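Projects > Electronics > Student reports

Print this page | E-mail this page

Battery life on the Watesar soil logger – my project report

I started this in September thinking the coding would be the hard bit. Nope! The code was done in a fortnight, and then I spent ages working out why a logger that should have run for months was flat in 19 days.

My first guess was the battery (a cheap 1,180 mAh pack), so I swapped it for one from Noreen Ó Dubhghaill's spares drawer. Same result. Then I blamed my sleep code and rewrote the whole lot, which was fun but made no difference whatsoever.

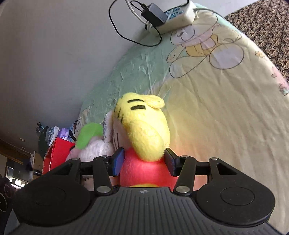 Fig. 1. Plush toy held between the finger pads.

Ciarán Noonan suggested I measure the current with the board asleep – and there it was, 7 mA going through the voltage regulator and its little power light. I scraped the light off with a craft knife (sorry, Didier!) and fitted a better regulator, and the drain dropped so low that my meter just flickered.

After that I left it logging on the windowsill and it got through 4,000 readings on one charge. I still don't trust the damp sensor, as it drifts whenever the heating comes on, and Kathleen Heffernan wants me to try a different one before I write up part two. The wiring sketch is in my folder if anyone wants to copy it.

Last updated: March 31, 2026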